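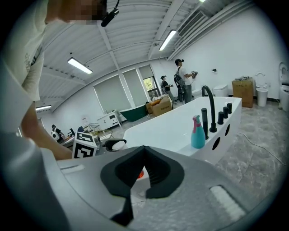

A white bathtub with black fittings during a session of the Unard student project.

Student robotics should be judged on household work. Contests still reward speed on a marked course, and schools prepare for little else. The Unard project asks its students to study ordinary tasks, such as cleaning a bath, and to record each attempt with care. Last year's group of 17 logged 1,424 attempts, including every failure. Sobia Yousafzai, who leads the course, gives the written log more weight than the final demonstration. Other colleges should adopt that rule before the December entries open.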